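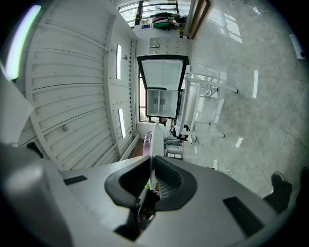
The Long Way to the Refrigerator

By Florencia Paredes
September

My grandmother could put away a week of groceries while holding a conversation, minding a pot and telling my uncle to take his elbows off the table. I thought of her often this summer, because I spent a good part of it asking engineers, shop owners and one very patient hotel laundry manager the same question: can a machine do the chores yet?

The short answer, if you're in a hurry, is some of them, slowly, on a good day. But I hope you'll stay for the long answer, because I had a lovely time collecting it.

I started with Catalina Figueroa, who runs the household group at Prernska, a small company that teaches robots to tidy kitchens. She met me at the door in her socks and warned me straight off that I might be bored. "People come expecting a butler," she said. "I have to tell them that we've spent the spring on shelves."

She wasn't exaggerating. Putting something on a refrigerator shelf sounds like one job, but once she began pulling it apart for me it became a whole string of them. The door has to be found and swung wide enough. The thing in the hand – a plate, say, or a flat box – has to go in without catching on the shelf above. Somebody's leftovers are in the way. And then there's the letting go, which I had never in my life considered a skill! A person feels the plate settle and loosens her fingers without a thought. A machine tends to let go too early, or hang on and drag the plate back out with it.

Much of the teaching is done by people holding grippers in their own hands and doing the chore themselves, over and over, so that the machine has something to learn from. The gripper has a camera on it, and what it sees goes into the pile with everything else. Catalina's group has gathered 3,960 of these little performances. I tried one myself and discovered that I'm terrible at picking up a saucer with two rubber fingers. It's a bit like eating soup with salad tongs, and I came away with a good deal more sympathy for the robot.

Flat things are the worst, she told me. A mug has a handle and a belly and practically asks to be picked up. A thin plate lying on a table gives you nothing to hold, and once you do have it by the edge it wants to tip. Her robot's record on plates the day before my visit was 37 put away properly out of 59 tries. With mugs it did far better, and with a bag of oranges it did so badly that she asked me to leave the number out, so I will.

From there I drove out to see Abelardo Navarrete, who has a shop that makes cabinet hinges and drawer slides and who bought a robot arm from Bernusus two years ago to load his parts washer. He is 71 and has opinions. He loves the arm. He calls it "the kid," and the kid has loaded the same tray with the same hinges ever since, and has never asked him for a Friday off.

"But look," he said, and he slid the tray over by the width of his hand. The arm came down, closed on air, lifted nothing very carefully and carried it to the washer. Abelardo laughed until he had to take his glasses off. He put the tray back and the kid went on as before.

I've thought about that tray a great deal. Shops can be arranged to suit a machine, and good ones have been for years. You bolt down the table, paint a line on the floor and keep the lights the same from morning to night. Homes don't hold still like that. There are cords across the tile and shoes where people step out of them, the sun comes in low through the kitchen window at four in the afternoon and bounces off a shiny floor, and someone is always sitting right where you need to go. The newer machines are meant to cope with all this by looking as they go, and they do cope, a little better each season. They still get flustered by things a toddler would step around.

Leandro Cisternas, who designs hands for Penner, thinks we fuss too much over the brains and too little over the fingertips. He keeps a shoebox of rubber pads on his desk, some ridged, some smooth, some curved like a cradle, and he let me squeeze every one of them. A good pad, he says, forgives a lot. If the rubber gives a bit and the ridges catch, the arm can be slightly wrong and the plate still comes up. He has gone through so many kinds of rubber that his daughter believes he works for a tire company.

My last stop was the hotel laundry, where Amparo Ticona has been trying out a towel folder from Mutasetti. It's a slow machine. She can fold five towels while it thinks over one, and she demonstrated this for me with no small amount of pride. Even so, she leaves it running through the lunch break, and when her crew comes back there's a stack waiting. The corners aren't what she would like. She squares up the top few and sends them on.

I asked whether she would want one at home. She looked at the machine for a while, and at the cart of sheets behind it.

"For towels, no," she said. "If it could do the fitted sheets, I'd give it my bedroom and sleep on the couch."

Search this site Enter keywords Go

Contact the editors | Subscriptions | Copyright, all rights reserved | Back to top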